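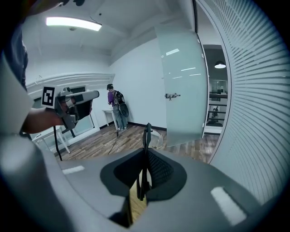
About the Okden Center

The Okden Center provides meeting and practice rooms by the day or by the term to schools, small firms and community groups in the Girkton area. It opened in April with a single floor and has since taken on the two floors above it. The Center is operated by Vurnness Learning Spaces, which is responsible for bookings, cleaning and the upkeep of all furniture.

Our Rooms

All rooms were fitted out to one standard, so that a group moving from one floor to another will find the same arrangements. Walls are white, floors are wood, and furniture is kept small and light. Side tables stand against the walls so that the middle of the floor remains free for standing work. Larger tables and folding chairs are held in the Zapata Room on the first floor and may be requested at the time of booking.

Doors to the practice rooms are of frosted glass with lever handles. They admit light from the corridor while giving each group a reasonable degree of privacy. Blinds are fitted on the glass walls and may be adjusted by users – we ask only that they be left open at the end of the day.
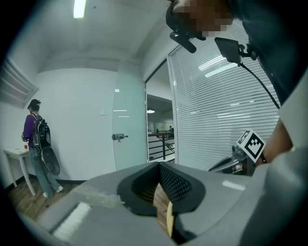 A practice room with its door open to the corridor and railing.

Use of the Center

The building holds up to 300 people, with a limit of 80 on any one floor. Groups are asked to return side tables to the wall, to keep cables clear of the doorway and to report any damage to the front desk before leaving. Food is permitted in the Zapata Room only.

A refundable deposit of $200 is required for all bookings longer than one day. Schools within the Girkton district are exempt.

Visiting

The Center is located at 347 Girkton Road. Prospective users are welcome to view the rooms by appointment – the front desk can arrange a time on most mornings.

Page last reviewed 2018-11-09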